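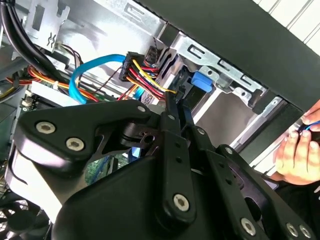 4. Setting up your home music library

By now you've got the Favora software on your desktop computer and you've picked a name for your library. Now comes the fun part! This section takes you through bringing in your albums, tidying them up and playing them in another room. Set aside an evening for it if you have a big collection, and put something good on while you work.

Before you start

You will need:
— your computer, switched on and joined to your home network
— the music you want to bring in, either on CD or already saved as files
— enough free storage (an album saved at full quality usually takes around 300 MB)

Note: If you're moving over from Tandimlow, skip to 4.3. Your old playlists can come across too, and it's a lovely moment when they all pop up in the right order.

4.1 Choosing where your music lives

1. Open Favora and click Library, then Folders.
2. Click Add a folder. Pick an empty folder on your largest drive and call it Music Library.
3. Tick Watch this folder. Anything you drop in later will turn up in your library by itself.
4. Click Save and wait for the green tick beside the folder name.

Caution: Don't rename or move this folder once you've saved it. Favora will still have your album notes, but it will show every track as missing until you point it back to the right place.

4.2 Bringing in your CDs

1. Put a disc in the drive. The album name and track list should appear within a few seconds.
2. Check the spelling. Accents are the usual trouble, so it's worth a quick look at names like Getsemaní or Hélder.
3. Choose Full quality or Small files. Full quality sounds wonderful on decent speakers, and you can always make smaller copies for your phone later on.
4. Click Bring in. The disc slides out when the last track is done.
5. Pop in the next one and carry on!

If a disc stops part of the way through, wipe it gently from the centre outwards with a soft, dry cloth and try again. For stubborn discs, turn on Slow and careful under Options. It does take longer, but Capucine Hamel, who tested this guide with her own collection, brought in 362 albums and only had to give up on 5 of them.

4.3 Moving your playlists from Tandimlow

1. In Tandimlow, open File and choose Save playlists as text.
2. In Favora, click Library, then Bring in playlists, and choose the file you've just saved.
3. Look through the list of matches. Tracks shown in amber need your help, so click each one and pick the right version (live recordings and remasters are easily mixed up).
4. Click Finish.

Note: Star ratings come across, but play counts start again at zero.

4.4 Sorting out album covers

Click View, then Missing covers, to see which albums have none. Favora will offer up to three choices for each. If you don't like any of them, scan the sleeve yourself and drag the picture onto the album. Home scans look great, creases and all — Alois Eberhard on our support desk has done his entire jazz shelf this way.

4.5 Playing in another room

1. Switch on your Balar speaker and wait for the steady white light.
2. In Favora, click the speaker symbol at the bottom right.
3. Pick your speaker from the list and give it a name, such as Kitchen.
4. Start a track and set the volume to 38 as a first try, then nudge it up or down.

Caution: Turn the volume down before you switch between speakers. Each one remembers its own level, and the change can be quite a jump late at night.

If your speaker isn't on the list, check that it's on the same network as your computer, then click Search again. Older models may need an update first, and the steps for that are in section 7.

Next: 5. Making playlists that fill themselves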